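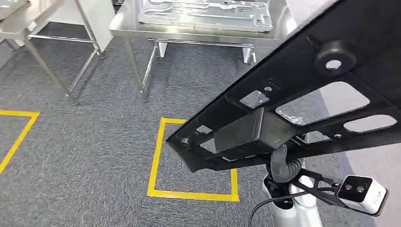 Hotska is a pack of flat, line-style pictures for seasonal cards and posters, drawn by me over several winters and finally put in one folder with sensible names. There are 300 drawings in it, mostly harvest and bonfire things, along with lanterns, mittens, wreaths and a good many borders. Everything is built from plain shapes with the corners treated in a handful of ways, and if you like to think in real objects, the cutouts in the black plate are a fair match for our basic set: a large rectangle, a rounded oblong, a smaller rectangle set at an angle and a little square. Nearly every lantern and window in the pack started as one of those four. The yellow tape square on the grey carpet would do nicely for our picture frame border, come to think of it, which is the same shape with a thicker line.

What is in the folder

The drawings are sorted by theme first and by size second. Inside each theme you will find the vector file, a copy with the outlines expanded (some print shops ask for this, and it saves an evening of emails) and a small preview with a white background. The previews are only for browsing. Please don't print from them, they go fuzzy very quickly and I would hate for anybody to think the drawings look like that.

File names follow the pattern theme, subject, variant, all in lower case with hyphens between. A lantern with a handle is bonfire-lantern-handle, the same one without is bonfire-lantern-plain, and so on. A few early drawings had names like final-final-new, and I have renamed all of those I could find. If one has slipped through, do write and tell me.

There is also a folder called leftovers. It holds half-finished bits that I couldn't bring myself to throw away, including a hedgehog with no feet. You are welcome to them, but they haven't been checked and the layers are a muddle.

Colours

Each theme uses 3 colours plus white. The colours are saved as swatches, so changing one swatch changes it everywhere in the file, and you can turn the whole bonfire set from orange to teal in a few seconds if that suits your card better. The one place this doesn't work is the sparks in the large firework poster, which I coloured by hand before I knew any better. You will need to select those yourself. They are grouped, at least.

The dark blue prints darker than it looks on a screen. I tried it on cream card and on plain white, and on the cream it was very nearly black. I rather like it that way, but do run a test sheet first if you want it to read as blue.

Space for your words

Most of the card layouts leave a clear area for a greeting, marked with a guide layer named text-here. Hide the guide layer before you export! It has caught me out more than once, and one batch of invitations went off to a very patient cousin with a pale pink box across the middle. No lettering is included with the pack. I used to put sample greetings in, but people then asked which typeface it was, and half of them were ones I had no right to pass along.

Sizes and printing

Being vectors, the drawings will go as large as you like. The thinnest lines start to look mean below the size of a postage stamp, so for gift tags please use the variants ending in -bold, where the line has been thickened and the fiddly bits taken out. Adjoa Mensah kindly redrew most of these and they are better than my originals. She also made the whole of the wreath set, and the leaves in it are hers from start to finish.

The poster layouts have a bleed on all sides. The cards don't, as I had always cut mine by hand, so if yours are going to a printer you will need to stretch the background out a little way past the edge first.

Using the drawings

You may use them for your own cards, for school and club posters, and for things you sell, up to 700 printed copies of any one design. Past that, get in touch and we will sort something out, I am not at all fierce about it. Please don't resell the drawings as drawings, or upload them to a stock library under another name. A mention of Hotska somewhere on the back is lovely when there's room for it – quite small is fine.

Changes in this version

Dated April 1, 2021.
Added the November set (leaves, bonfires, toffee apples).
Renamed the mitten files so that left and right are the correct way round.
Mended the gap in the outline of the tall candle.
Took out the duplicate snowflake borders.

Still to do

The birds need proper expanded copies, and the robin has an odd overlap at the tail when you remove its fill. I would also like to make a landscape version of the lantern poster, which several people have asked for, and give the hedgehog his feet.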